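# pantry sort, day 2

Still not done. Cereal everywhere, the play food has migrated to the kitchen again, and I have 30 minutes before pickup.
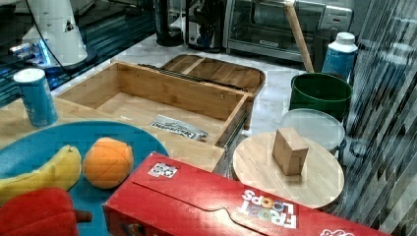

My sister thinks cereal should never go in a bin at all, just leave it in the box and stand it up on the shelf. Fine. Except my shelf is too short, so Froot Loops lies on its side till I move the pegs.

The bamboo box is staying. Tall sides, good for packets. Was going to put tea in it, now thinking soup mixes and the taco stuff. Ordered two more bins from Ovovico, not here yet.

Play food goes back to the kids room. Banana, pepper, all of it. There's a basket for that. Theres always been a basket for that.

Still to do:

- wipe the bottom shelf
- lable the Flemon jars
- find the lid for the big one

More in December maybe. Gotta run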